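홈 | 시설안내 | 점검자료실 | 공지 | 문의

Modton 공유주방 위생·안전 점검표 (의견 포함)
점검일: 08/11/2024
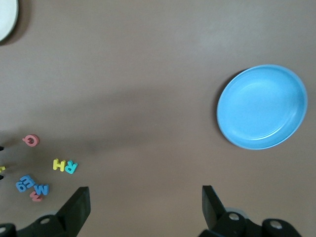 갈색 탁자 위의 빈 하늘색 접시

판정: 양호 / 보완 / 불량

1. 소화기 압력 및 위치 - 보완
압력은 정상. 위치는 쌀 포대 뒤. 불이 나면 먼저 쌀부터 옮겨야 하는 구조임.

2. 가스 중간밸브 - 양호
개폐 표시 선명함. 누가 매직으로 '진짜 잠금'이라고 덧써 놓았는데, 가짜 잠금이 어디 있는지는 확인 못 함.

3. 후드 필터 - 불량
지난 8월 청소 기록에 '완료' 도장이 있음. 필터는 그 도장을 본 적이 없는 듯함. 다음 사용 전 세척할 것.

4. 냉장고 온도 - 보완
문 쪽 선반 13도. 와인이라면 반가워할 온도이나 보관 품목은 두부임. 문 패킹 교체 요청서 Astomer에 재발송(접수번호 1199).

5. 식기 이 빠짐·금 - 양호
금 간 그릇은 지난번에 모두 폐기. 이번에는 해당 없음. 접시끼리 짝이 안 맞는 것은 점검 항목이 아니라고 다시 안내함.

6. 도마 구분 사용 - 보완
육류용과 채소용 색 구분표가 붙어 있고, 도마는 색 구분표를 모르는 상태로 걸려 있음.

7. 바닥 미끄럼 - 보완
개수대 앞 매트 모서리가 말려 있음. 테이프로 붙인 흔적 위에 또 테이프. 매트 자체를 바꿀 것.

8. 비상구 - 불량
Gündoğdu 행사 때 쓴 접이식 의자 30개가 통로에 적재됨. 앉아서 대피할 계획이 아니라면 당일 중 철거 바람.

9. 구급함 - 보완
밴드 있음. 화상 연고는 사용기한이 지났고, 체온계를 켜니 38도가 떠 있음. 주인 없는 열이므로 새것으로 교체.

10. 멀티탭 - 불량
밥솥과 전기포트가 한 구에서 갈라져 나옴. 분리할 것.

재점검: 3, 8, 10번 우선. 지적 사항 사본은 Dumunville 지점에도 게시함. 그쪽 8번도 사정이 비슷함.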